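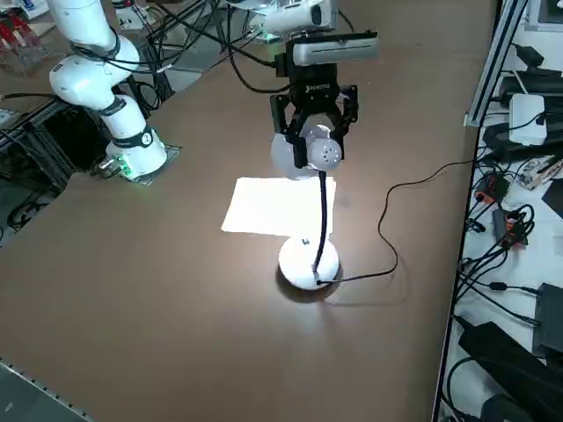
When our group got to borrow the Staseo two-arm kit for the spring project, I bagged the write-up because I wanted to be the one who got to play with it (sorry, group!). The brief from Rillham was to review it like a buyer would, so setup, manuals, and then a proper job on ordinary household stuff. We went for a desk lamp, which was my idea and harder than I thought. The lamp has a round head on a thin bendy neck, so the gripper has to clamp its two black fingers on the head itself, and the neck goes wherever it fancies. I put a sheet of white paper down on the brown table by the base so we had something to aim the light at.

Setup took us 2 afternoons, mostly cables. The manual is 100 pages and I'd say the first 17 are the only ones I opened more than once! The chapter on the camera above the gripper is really good though, loads of diagrams, and I'd never done any calibration before.

My main moan is the software, which wants you to name every single position before it lets you save. Skandelberg's kit, which we had last year, just numbers them for you. I'd still pick the Staseo for a teaching lab. We have it until April, and next I want to try a mug.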